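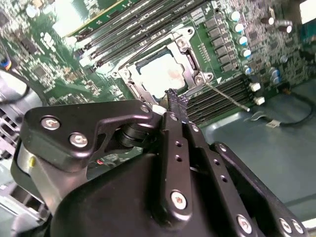 Chapter 4: Frame Rates, and What They Cost

Every game released on the PC makes a promise about speed, and most of them print it on the settings screen as a slider. Drag it to 300 and the game will try to oblige. Whether the rest of the computer can keep up is settled lower down, on a green motherboard in an open chassis, where the parts have never read the settings screen. A frame limit sets a ceiling. Players have a touching habit of treating it as a floor.

Take Hurkcombe, a racing game we shall meet often in this chapter. Its menu offers limits of 300 and 600, plus a third choice called Unlimited, which stops at 600. The physics are tied to the frame rate, so a car that corners politely at the lower limit will leave the road at the higher one. The publisher, Oltov, mended this in a December patch – by greying out the slider.

Plerine takes the other road. It works out its physics at a fixed step and draws as many frames as it can in between, blending each position with the last. Leonor Figueiredo calls this "honest cheating", and we shall borrow the phrase.

We begin with frame time, the gap between one frame and the next, and with why an average hides the stutter you can feel. Section 4.1 assumes you can divide. Readers who have only played Gilani, with its locked rate and no options menu, may find it all rather exotic.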